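The Citrus Bag and Its Contents
A small gallery by Firdevs Işık

For many years I sewed bags and I looked only at the bags. In October I started to look at what people put inside them. It is a different study, and for me a more interesting one. A bag made of cloth has no opinion about what goes in, so the owner must decide everything: what stays inside, what goes to the basket at home, what is only waiting there since summer.

This page is about one model, the citrus print, which I cut first for the craft fair in Zarnbridge. I made 12 pieces from the first roll of cloth. The roll came from the shop Soylu, where it was item 904 in the book of samples, and I remember that I turned the page two times and came back to it. The print has slices in yellow and orange on a mint green ground. I chose a cream binding for the edges, because white looked too cold beside the green and yellow looked too much.

The handle gave me more work than the rest of the bag. In my first pattern it was too short to go over a winter coat. I made it longer, then I made it a little wider, and then I had to change the place where it joins the side. If you bought one of the early bags and the handle is uncomfortable, please bring it to me and I will sew a new one. I still keep a piece of the same cloth for repairs.

I do not put any lining in this model. Some customers asked me for it, and I understand them, but a lining makes the bag heavy and slow to dry after washing. Without it you can fold the bag small and push it in a coat pocket. It also does not stand up by itself. When it is empty it lies down on the table like a sleeping cat, and you must decide if this bothers you. It never bothered me.

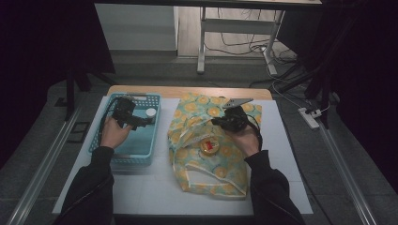
Citrus bag on a white sheet, with a small round yellow container on top, a silver phone held over it, and a light blue basket at the left.

The small things are always the difficult part of a bag. A phone is easy to find with the fingers. A little round container goes to the bottom corner and stays there until you turn the bag upside down. My own method is simple. In the evening I take out everything, I put the small things in a basket with low sides, and in the morning I choose again. It takes less time than searching at the bus stop — I have done both, so I can compare.

For the basket I like plastic with holes in the walls. Dust and crumbs fall out when you shake it, and you can wash it in the sink together with the cups. Blue or white is good. In a dark basket the small lids disappear.

About washing the bag: cool water, a little soap, and no bleach, which will make the orange tired. Iron it from the wrong side while it is still a bit damp. The binding may pull after the first wash, and you can stretch it gently with your hands before you hang it. Please do not hang it by the handle. Use two pegs on the bottom edge.

The second group of this model will be a little larger, and I am cutting it now at my table in the evenings. The pattern has the number 166 in my notebook, under the name Prerkivero, for those who already asked me what is written on the small paper inside. If you would like one with a longer handle, write to me before I sew the sides — after that it is possible, but I must open the seam again.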